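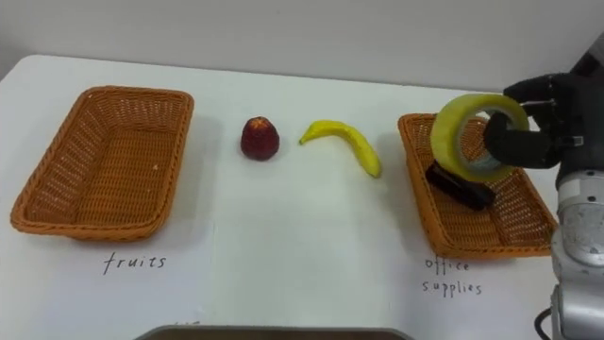
The kitchen table in a shared office collects things. Mail, phone chargers, a lunch somebody meant to eat, the tape that was borrowed for a birthday banner. Most small workplaces have a table like this, and most of them have tried at least once to get it under control.

At Skumoline, a packaging design firm in Ukton, the answer was baskets. The company has 30 employees on one floor and a single long counter where coffee, snacks and supplies all ended up together. In the spring it bought a stack of shallow wicker trays, gave each one a category, and wrote the categories where everyone could read them. The trays have stayed in use through December, longer than any system the office had tried before.

The idea is old. Grocers have sorted produce into open baskets for as long as there have been grocers. What makes it work in an office is the shape of the tray. A deep bin hides what is in it, and people drop things in without looking. A shallow tray with sloping sides shows its contents from across the room. If a banana is sitting next to the tape dispenser, the next person to walk by will see it and probably move it.

The label matters as much as the tray. Skumoline began with printed tags tied to the rims, and the tags were gone within weeks. Handwriting on the surface in front of each basket has held up better. When a basket is lifted out for cleaning, the word stays behind and shows where it goes back. A whiteboard-type tabletop is the easiest to work with. On painted wood or laminate, test the marker in a corner first — some inks leave a gray ghost that no cleaner will remove.

Keep the words plain. "Fruits" and "office supplies" are good labels. "Miscellaneous" is a bad one, and so is anything that needs a second line of explanation. A stapler is clearly an office supply. A jar of peanut butter is clearly not a fruit, and if there is no place for it on the table, it goes in a cupboard.

Four categories is a sensible limit for one table. Past that, people stop reading and start guessing. Palaniappan, an accounting practice two streets away, tried nine and gave up before the end of the month. It now has fruit, mail and stationery, and the rest is kept in drawers.

Wicker does have its problems. Crumbs settle in the weave, and paper clips work their way into the corners. Soft fruit can leave a stain if it sits for long. A sheet of parchment under berries or ripe pears takes care of most of that. For the rest, turn the tray over, tap the bottom, and go over it with a dry brush. Do not soak it. Trays that have been washed in a sink tend to warp as they dry, and a warped tray rocks every time something is put in it.

Matching trays cost little. Kikport, the housewares store by the Ukton station, sells a plain brown one in two sizes, and the smaller is large enough for a week's fruit for a small team.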